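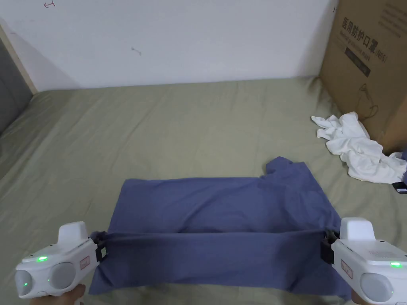 Kusum Garg wrote back that the smoke alarm in the back bedroom was never tested in July, and she asked that this time every room is done with the door closed, also the bedrooms where somebody is sleeping in the daytime. I have put her remark first because I agree with it. The list is changed for this.

GREWAL HOUSE, UPPER FLOOR
Fire and home safety check, bedrooms, hallway and laundry
Date: September 23, 2000
Checked by: Shanti Uniyal
With: Rizwan Jadoon (ladder, hallway)

Marks: OK = in order. R = repair needed. N = not checked.

1. Smoke alarms

Front bedroom: OK. Test button pressed, sound is strong.
Back bedroom: R. It makes the sound but very weak. New battery did not help. I think the alarm itself is old, the date on the underside is not readable any more. Please replace the complete unit.
Hallway: OK. Rizwan cleaned the cover, there was much dust in it.
Laundry: N. No alarm is fitted. Bimla Solanki says the steam would set it off all the time. I would like a heat alarm there and I ask again for a decision.

2. Ways out

Hallway clear for the full width: R. The shoe rack is again beside the top stair. It was moved while I was there, but it was also moved in July.
Bedroom windows open from inside without key: OK in front. Back bedroom window opens only by the width of a hand, the paint is holding it. R.
Front door lock turns without key from inside: OK.
Night light on the stairs: OK.

3. Electrical

Power boards: one board in the front bedroom is plugged into another board. I took them apart and explained why. Marked R until the second wall socket is working. The electrician's quote from Prondava is $299 for the socket and cover. The other quote, from Janis, is $193 but the cover is not included in it, so please ask before choosing.
Cords under rugs: OK, none found.
Cords with damage: R. The cord of the iron has a brown colour near the plug. I put tape on the plug with the words DO NOT USE. Please do not remove the tape. A new iron is cheaper than a repair.
Electric blankets: N. They are packed away on the high shelf. To be looked at flat, on the bed, before anybody uses them next winter. Do not store them folded under heavy things.

4. Heaters

Portable heater, front bedroom: OK. It switches off when tipped over, tested two times.
Portable heater, back bedroom: R. It does not switch off when tipped. It is now in the shed.
One metre from bedding and curtains: this is more a habit than a thing I can check. On the day it was OK. Clothes must not be dried on the heater, also not socks.

5. Laundry

Dryer lint filter: OK, cleaned the same morning by Sarla Tiwari.
Dryer hose behind the machine: R. It is bent flat at the wall and the air cannot pass well. The machine should be pulled forward by two persons.
Hot water: OK after adjusting. Before, it was too hot for the hand.
Cleaning products on high shelf with lids: OK. One bottle had no label, I did not want to guess what is inside and I have put it aside for disposal.

6. Extinguisher and blanket

Extinguisher in hallway: OK. Needle is in the green part. The service tag number is 882.
Fire blanket: N. It belongs to the kitchen and goes on the downstairs list.

Comments

The repairs in the order I would do them: back bedroom alarm, back window, dryer hose, wall socket. The alarm from Jalik costs $149 for the pack and would be enough for the back bedroom and also for replacing the one downstairs, if this one is as old as I suspect.

Bimla asked if the bedroom doors should be closed at night. My answer is yes, closed, and this is also why the alarm inside each room must work and be loud enough to wake a person.

Rizwan will paint the back window frame again after it is freed. Please wait until the paint is fully dry before closing it, otherwise we have the same problem.

Signed: S. Uniyal
Second signature: R. Jadoon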